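Hivix Community Support
Ticket 1713: Label printer skips every other label after update
Opened by: Damián Magaña
Product: Hivix shipping desk, Lokero label printer
Status: Waiting on customer

Friday, March 29, 2019

Hi all, me again (I'm the one who had the paper jam saga in January, hello to everyone who remembers that). New problem, same printer. Ever since the desktop app updated itself, my Lokero prints one good label, spits out a blank one, prints one good label, spits out a blank one, and so on until I lose my temper and pull the plug. I sell shortbread and tea tins out of my spare room, so it isn't a huge operation, but I had 39 orders to get out this morning and went through most of a roll doing it.

What I've tried so far:

Turned it off and on, obviously. Twice.
Took the roll out and put it back in. Same thing.
Swapped to a brand new roll, Palumbo brand, the small white ones I always buy. Same thing, and now I have two rolls with their ends all chewed up.
Held down the feed button until it blinked, which I think is the calibration thing? It fed out a long strip of blanks and then went right back to skipping.
Printed from my old laptop, which never got the update. This one's interesting! It printed perfectly, 17 in a row, no blanks at all. So I'm pretty sure the printer itself is fine and it's something in the app.

I looked through the settings and the label size still says what it always said. There's a new drop-down under it called Gap Mode that I swear wasn't there before, and mine is set to Auto. I didn't want to touch it without asking because last time I touched something I lost all my saved addresses. 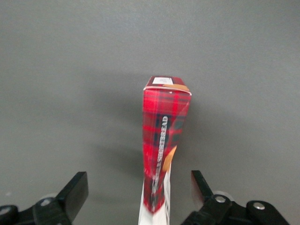
Page 2 of 2

Reply from Cinzia Grasso, Hivix Support

Hi Damián, I remember the jam! Thanks for testing on the old laptop, that saves us a lot of back and forth. Gap Mode is new in this version. On Auto, the app tries to guess the space between labels and on small labels it can guess too long, so the printer runs past the next one. Please change it to Fixed, type 2 mm in the box next to it, hit Save and then close the app completely before you print again. Your addresses are kept somewhere else and won't be touched. If it still skips, send me the log file from Help, Export Log.

Reply from Damián Magaña

OK, so, good news and weird news. I changed it to Fixed and typed in the 2, and it stopped skipping right away. Printed 13 in a row and every one came out where it should. I was so happy I made coffee.

Then I switched over to my Clestano store tab to print a packing slip, came back, and Gap Mode was sitting on Auto again. I set it back to Fixed, saved, closed everything, opened it up, still Fixed. Went to the Clestano tab, came back, Auto. So I guess switching stores resets it? I only have the two stores hooked up and the other one doesn't seem to do this.

Addresses are all there, thank you, I checked that first.

I'm attaching the log. For now I'm just printing all the labels before I go anywhere near the packing slips, and that gets me through the day.

Reply from Cinzia Grasso, Hivix Support

Got the log, thanks. I can get it to reset on my end too, so I've passed it on to the app team. Could you tell me which version number shows under Help, About? I'll leave the ticket open until I hear from you.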